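About Us | Home Robotics

Rembridge began with an argument over a sink full of dishes. Luzius Bühler had spent years setting up packing lines, and he was sure a machine could clear a kitchen counter by now. Pirmin Tanner, who repaired those same lines when they stopped, was sure it couldn't. They rented a workshop, put in a second-hand kitchen, and went to find out. We are still finding out, and we love the work!

There are eight of us today. We teach robots ordinary chores: clearing a table, loading a rack, folding a towel, putting the groceries away. People ask us all the time whether machines can do this yet. Our answer is "some of it, on a good day" — and the good days are coming more often. 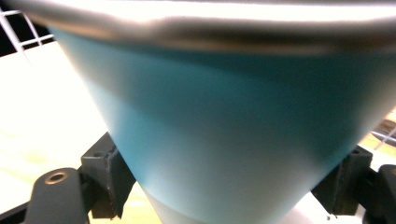
Cups are the chore we know best. They sound easy until you try to write down how you hold one. Some are heavy, some are thin, some have a handle that is never where you want it. A tapered cup like the teal one is a favorite of ours, with two fingers pressing in from opposite sides down near the narrow end, where the wall slopes and a careless squeeze can send the whole thing sliding. A person corrects for that without thinking. Our system, Jornus, needed 2000 practice grasps before we would let it near Pirmin's good glasses (he still watches).

Towels are harder. Jornus can fold a flat one nicely, but hand it a damp heap from the bottom of a basket and it may tug at the same corner for minutes. Pans with baked-on cheese are beyond it for now, and so is any drawer that sticks.

We keep a public list of 19 chores and mark each one as it stands, failures included. Every October we open the workshop and let visitors bring something from their own kitchen for Jornus to try. Come and bring us something awkward — the odder the shape, the happier Luzius will be.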